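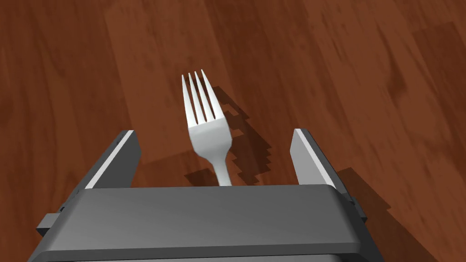

Praxistipps für die Küchenumgebung: Besteck sicher erkennen und greifen

Die folgenden Hinweise richten sich an alle Arbeitsgruppen, die Haushaltsaufgaben zunächst in der Simulation Hindirero vorbereiten und erst danach auf die Geräte der Lehrküche übertragen. Sie ergänzen das Handbuch zum Greifplaner Tolla und werden von der Softwarestelle bei Gondis gepflegt. Vorausgesetzt wird eine eingerichtete Arbeitsumgebung mit aktiviertem Wahrnehmungsmodul Padilla.

1. Flache Gegenstände getrennt behandeln

Gabeln, Löffel und Messer liegen so flach auf, dass die Standardparameter für Becher und Dosen nicht übernommen werden dürfen. Legen Sie für Besteck ein eigenes Profil an. Die Anfahrt erfolgt senkrecht zur Tischebene, die Finger werden quer zum Stiel ausgerichtet. Als Greifpunkt ist der Stiel zu wählen; der Bereich der Zinken wird im Profil gesperrt. Die Fingeröffnung wird vor dem Absenken vollständig angefahren und nicht erst währenddessen verändert.

2. Schatten aus der Maske heraushalten

Auf dunklem, stark gemasertem Holz hebt sich helles Metall gut ab, der Schlagschatten daneben bereitet jedoch regelmäßig Schwierigkeiten. Bei niedriger Auflösung der Schattenkarte entstehen treppenförmige Ränder, die Padilla gelegentlich als zusätzliche Objektkante wertet. Die Maske wird dadurch zu breit, und der berechnete Mittelpunkt wandert zur Seite. Zwei Maßnahmen haben sich bewährt:

– Auflösung der Schattenkarte auf 2.000 setzen, sofern der Grafikspeicher dies zulässt.
– Segmentierung und Tiefenbild gemeinsam auswerten. Ein Schatten besitzt keine Höhe und fällt bei der Prüfung gegen die Tischebene heraus.

Eine bloße Anhebung des Helligkeitsschwellwerts wird nicht empfohlen, weil dann auch die beschattete Seite des Bestecks verloren gehen kann.

3. Suchposen ohne Zielobjekt zulassen

Nicht jede Pose der Greiferkamera zeigt die Arbeitsfläche. Beim Umsetzen des Arms geraten Fußboden, Wand oder Fenster ins Bild, während zwischen den Fingern nichts liegt. Der Planer muss eine solche Ansicht als gültigen Zustand behandeln. Meldet die Wahrnehmung kein Zielobjekt, kehrt Tolla zur letzten Pose mit sichtbarer Tischfläche zurück. Ein Abbruch ist erst vorgesehen, wenn 300 aufeinanderfolgende Bilder ohne Treffer bleiben. Der Zähler wird nach jedem Treffer auf null gesetzt. 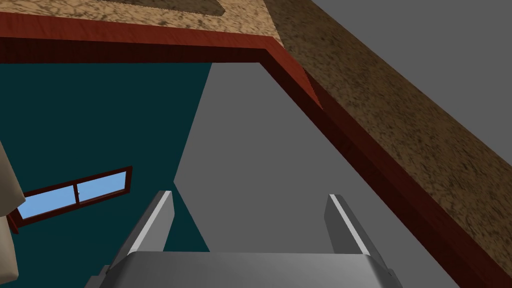

Rachid Soliman merkt hierzu an, der Rückweg zur letzten Pose solle mit verringerter Geschwindigkeit gefahren werden. In seiner Gruppe habe der Planer nach der Rückkehr mehrfach ein veraltetes Tiefenbild verwendet, sodass der Greifpunkt neben dem Stiel gelegen habe. Seit die Wahrnehmung dort ausdrücklich auf ein neues Bild warte, trete der Fehler nicht mehr auf. Der Parameter trägt in der aktuellen Fassung die Nummer 137 und ist in der Voreinstellung ausgeschaltet. Eine Änderung der Voreinstellung wird geprüft.

4. Nachbarobjekte in die Kollisionsprüfung aufnehmen

Auf Küchentischen bleibt häufig etwas liegen, das nicht zur Aufgabe gehört, beispielsweise ein Stift neben der Gabel. Auch wenn ein solcher Gegenstand außerhalb der Fingerweite liegt, ist er als Hindernis zu führen, da er beim seitlichen Wegfahren erfasst werden könnte. Schlanke, längliche Formen sind zudem mit ihrer Objektklasse zu versehen. Fehlt diese Angabe, kann Padilla Stift und Besteckstiel verwechseln, insbesondere wenn der Gabelstiel vom Greifergehäuse verdeckt wird.
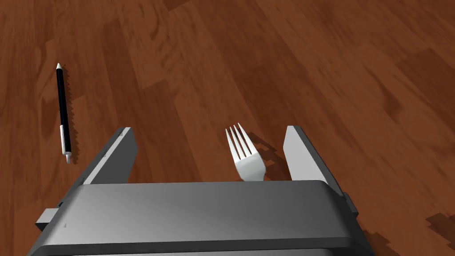 5. Verdeckung durch das Gehäuse berücksichtigen

In der Nahansicht ist vom Stiel oft nur der Ansatz zu sehen. Die Lage des verdeckten Teils wird aus dem Objektmodell ergänzt; die Ausrichtung ergibt sich aus Kopf und Zinken. Bewahren Sie die Schätzung aus der Fernansicht auf und gleichen Sie beide Werte vor dem Schließen der Finger ab. Bei deutlicher Abweichung ist die Anfahrt zu wiederholen.

6. Protokolle ablegen

Fehlgeschlagene Greifversuche werden mit Kamerabild, Maske und Gelenkwerten gespeichert. Für Meldungen zum Besteckprofil ist im Ticketsystem die Kategorie 106 zu verwenden. Die nächste Überarbeitung dieser Seite ist für Dezember vorgesehen; Ergänzungen nimmt die Softwarestelle bis dahin entgegen.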